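Davero shared workshop, tabletop pusher build
Progress report for the Shek small grants fund
06/10/2025
Prepared by Ya-wen Tam

Where we are

We have an arm that pushes things! When I wrote in April we had a pile of parts and a table we weren't sure would hold still, and now the whole setup runs from one power switch and one laptop. Pejman finished the last of the wiring, Edvin rebuilt the mount for the push rod (his third try, and a very good one), and I have been writing the control code, mostly at night after the laser cutter people go home.

The tool is a plain round rod with a rounded end. We talked for a long time about a gripper and I'm so glad we went the simple way first. With a rod you learn a lot about friction very quickly, and there is nothing on it to break.

The board was the big job this spring. Wing-sze glued it up from maple planks and sanded it far past the point where I would have quit. It bolts down to the perforated table, so we can take it off for other people's projects and get it back close to where it was.
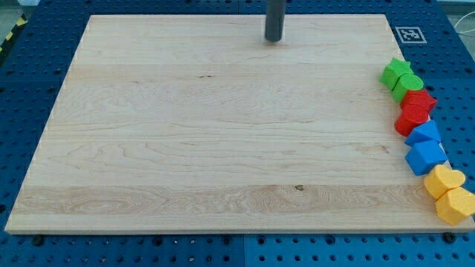
Foam blocks were Pankaj's idea and they have worked out great. They're light and cheap, and when the arm misjudges a push they just squash a little. We sort them by color at the start of a session, then let the planner try to move one to a spot we pick. Cylinders behave nicely. The star is a pain, because a push on one of its points tends to spin it, and I've been having more fun with that than with anything else on the project.

We have logged 3,251 pushes so far. The goal in our proposal was 3,000 by the end of this period, so we're past it.

Money

Spending to date is roughly $50 under plan. The savings came from the Otent motor driver, which we bought used from another member. I would like to put what's left toward a spare, if that's all right with you.

Still open

Calibration drifts over a long session. After 30 minutes or so of steady pushing the rod lands a bit off from where the code thinks it is. Edvin suspects the mount warming up, I suspect my math. We'll check both.

The software side still goes by our working name, Gallilus, and it needs proper documentation before anyone else here can run it. Wing-sze has started on a setup guide.

Next up is pushing two blocks at once, then an open evening for the other Davero members. Please come if you can make it, we'd love to let you drive.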